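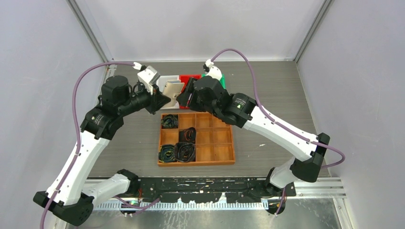 *Sorting cell, both arms on the beige piece, bins along the back and the tray out front.*

# Minutes, Monday catch-up, sorting data

Started at 9:15, kettle permitting. I took the notes again, so complaints about wording come to me. Everyone from the collection side was in, plus two from training and one person from Pruvost on the phone, who dropped out twice and came back both times.

## Leftovers from last time

- The pedal that marks the end of an episode has been replaced. The old one was double-firing, and we'd been trimming the empty clips by hand (never again, please).
- Labels for the Altoritz batch are done. Training have them already and reckon they're cleaner than the first lot, which was nice to hear!
- The written guide for new operators is still a draft. Mine, sorry. I'll have it up before the next meeting.

## Where we're at with the count

We've got 1144 accepted episodes on the fabric sorting task. Training would like more before they kick off the next run, but they were pretty clear that they don't just want a bigger pile of the same thing. Most of what we've got starts with the items in much the same spots, and the model has apparently learned to go to the spot and not bother looking much. I said I'd noticed operators (me included) falling into a favourite layout by mid-afternoon, and there was a fair bit of nodding.

So we agreed that the tray gets re-laid between every episode. Different compartments, different rolls, some left empty. Training will send over a shuffled list of layouts and we'll work down it, so we aren't relying on anybody's idea of random at four in the afternoon.

## Two-handed work

This took up most of the meeting. The flat folded piece has been harder than the rolls from day one. With a roll you can grab it more or less anywhere and it'll forgive you, but the flat one wants both arms close together in the middle, and the grippers get awfully near each other. We had 47 rejected episodes on it last week, mostly the two fingertips touching or one arm letting go early.

A few ideas went round:

- Slow the last bit of the approach. I'm all for this, though training worry that we'll end up with a policy that dawdles over everything.
- Agree on which arm leads. At the moment it depends on who's driving, and you can tell from the clips which operator it was. We settled on left leads, right follows, for the next batch only, and then we'll look at the numbers again.
- Keep the fumbles. Training are keen on episodes where the first grab slips and the operator recovers, as long as the piece ends up where it should. I'd been binning those! From now on they get kept and tagged "recovery". I'll go back through my rejects and see what can be rescued.

Pruvost asked whether we could try their softer fingertips on the flat piece. No objections, but we want to finish the current batch first so we aren't changing two things at once. Parked until the tips turn up.

## Bins

Short one. There was some confusion over whether the bin colour is part of the instruction or just where the thing happens to end up. It's part of the instruction. The operator reads the prompt, and if it says green then green it is, even when white is closer. I found 14 episodes where the prompt and the bin don't match, and we agreed to relabel those with the bin that was used and hold them out of the main set for now.

Somebody asked about swapping the bin order around as well. Good idea, everyone liked it, and it'll go in the shuffled layout list.

Also, we had a grumble about the green one getting blocked by the right arm in the fixed camera view. Training say the wrist views should cover it, but they'll check a handful of clips and tell us if the camera needs shifting.

## Housekeeping

- Wipe down and pick up any scraps off the tabletop at changeover. Little bits of white stuff keep turning up in the footage.
- Check the cable slack on both arms before the first episode of the day and write it in the log, even if it's fine.
- Allov's export script now puts the operator code in the file name. If yours is showing up blank, give me a shout.
- Trastberg want to visit and watch a session. We said yes, on a collection day, and they can have a go at driving if they like.

## To do

- Me: operator guide, trawl through my old rejects, relabel the mismatched bins.
- Training: layout list with bin order included, camera check, a short note on what counts as a recovery.
- Collection: left-leads batch on the flat piece, 17 episodes per operator, then stop and compare.
- Pruvost: let us know when the fingertips ship.

Wrapped up at 10:05. Same time next Monday, and could whoever has the good whiteboard marker please bring it back.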